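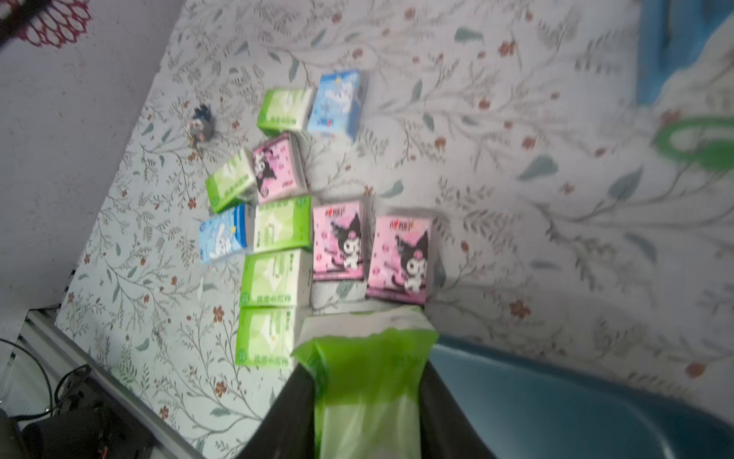
Pocket tissue packs in green, pink and light blue on a floral sheet.

Marama Gilchrist has a drawer full of paper belly bands, and she will show you every one of them if you let her. She runs Zetitz, a small print workshop that makes personalised wraps, sleeves and labels for parties, open days and the odd christening. I went in for half an hour and stayed for most of the afternoon.

"It started with my cousin's wedding," she says. "She wanted something on every chair, and she'd spent all her money on the band. So I made wraps for little bars of soap, with a drawing of the church on them. People took them home! I was thrilled."

The soap wraps are still the favourite, but seed packets are catching up fast. In April the workshop finished its biggest job so far, 2000 of them for a garden centre called Hoani, each one printed with a watercolour of a sweet pea. The artwork was by Wenjie Shen, who also does the lettering for most of the wedding orders.

"Wenjie paints them at twice the size," Marama says, "and then we shrink them down and all the wobbles turn into something lovely. I'd never straighten them up. Never."

What do customers get wrong? She laughs at that. "Too many words. They send me a poem, both surnames, the venue, the date, a thank you and the dog's name, and it all has to go on a strip as wide as my thumb. I ask them to pick two things. The dog usually stays in."

Photographs are harder than drawings, she says, especially dark ones taken indoors. Uncoated paper drinks up the ink and faces go muddy, so she asks for something shot near a window and always prints a proof first. Proofs go out by post, on the real stock – she won't sign off a colour from a screen, and she has a green that came out brown pinned over her desk to remind her.

Folding is done by hand, mostly by Maarja Kuusk, who can do a sleeve in the time it takes me to find the crease. I had a go and made two, one of them usable. "That's better than my first day," Maarja told me, kindly.

Next up is a run of matchbox sleeves with a tiny map printed on the inside, so you slide the tray out and find your way to the party. Marama is hugely excited about these. She has the samples lined up along the windowsill and is still arguing with Maarja over whether the map should be blue or red.

"Blue," says Maarja, without looking up from her folding.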